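The Munshi Kitchen Letter
2026-01-29

CAN A MACHINE DO THE SMALL JOBS YET?

Many readers wrote to us after the July letter, where we said that the vacuum robot is the only house robot most of us will own for a long time. Some of you agreed. More of you asked what happens with the other jobs, the ones we do with our fingers and do not think about: picking stones out of lentils, putting a lid on a jar, taking a few coffee beans from one bowl and putting them into another.

I chose the coffee beans for this item, because in our small roasting room at Drovura it is a daily job. Before a bag is closed, a person looks over a handful of beans and takes out the broken ones and the very pale ones. It is boring work, and after one hour the eyes get tired. So I understand well why people want to give it to a machine.

The difficulty begins with the size. A coffee bean is smooth, it is round on one side, and it rolls when you touch it. A person pinches it and feels at once if it is held. Most grippers have two hard fingers that open and close, and they know little about what is between them. Also the bowl is a problem. Its wall is curved, and the fingers must go down inside without pushing the bowl away.

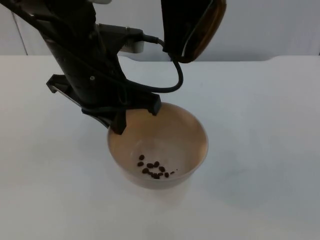
Two bowls, coffee beans in both, and black or dark gray gripper fingers.
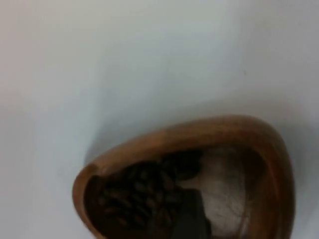 For a fair opinion we must separate two kinds of job. The first kind is moving beans when it does not matter which ones. For this a scoop is enough, and machines with scoops have worked in factories for many years. The Hutia filling line in our own building fills a bag of 700 grams and I have no complaint about it, except the noise. The second kind is choosing one bean among others and taking only this one. Large roasters have optical sorters which blow the bad bean away with air, and they are very fast, but such a machine is bigger than my kitchen and nobody will buy it for a home.

Between these two there is a wide empty place, and this is where the arms with fingers should come in. My feeling is that they are not ready for it as a product. A person in our room looks over a small tray in 2 minutes and talks with a colleague at the same time. I would accept an arm that needs about 13 minutes, if it could work in the night and did not drop beans on the floor. I have not yet found a seller who will promise me this in writing.

Prices are the other question. The Gavell catalog now has a full page of small arms for workshops, but the fingers, the camera and the setup are sold separately. Please read the last lines of any offer before you become happy — and ask who will come when it stops.

For the moment we keep our tray, our lamp and our tired eyes. If you use an arm for any small kitchen or workshop job, also a very simple one, please write to us. We will print the best letters in the next issue, together with the promised article about grinders.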